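Hi! You've found the notes folder for **Zorus**, my tabletop folding and scribbling set. I put it together in April with Christos Spanos, and we've been fiddling with the list ever since (sorry, Christos, I moved the cloths up again).

## What's in the set

- cloths in mixed colors, some plain, at least one with a print
- a white slotted basket for them
- a small whiteboard
- markers, including the yellow-capped one

Colors matter more than fabric to me! I like a light cloth and a dark one out at the same time, so I can tell at a glance which is which.
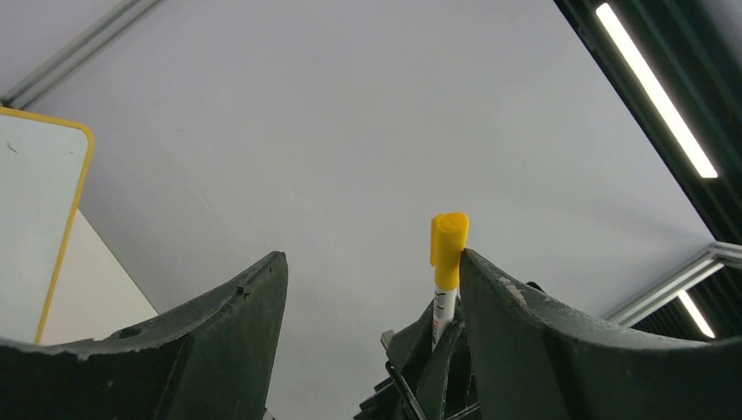
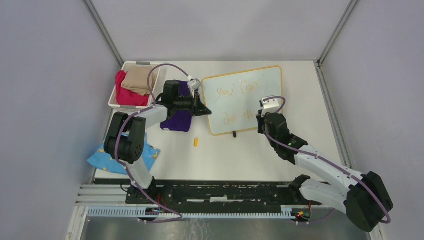
## How I name things

Every cloth gets a color and a state, so `beige-folded` or `pink-bunched`. Please don't get fancy with "salmon" or "taupe" – I did that in the first version and spent an entire evening merging labels.

Markers go by cap color only. The barrel print is tiny and I gave up typing it in.

## Files

- `cloths.csv` has 300 rows
- `markers.csv` has 50 rows
- `notes/` is me rambling, mostly about folds

The old Brovness list had 600 rows, but half of them were the same cloths under different names, so I tossed it. If you still have a copy, the column order is different and it won't load.

## To do

- decide if a half-folded cloth is `folded` or `bunched` (Christos says bunched, I keep changing my mind)
- add a column for prints
- version 2 of the marker sheet, with cap on / cap off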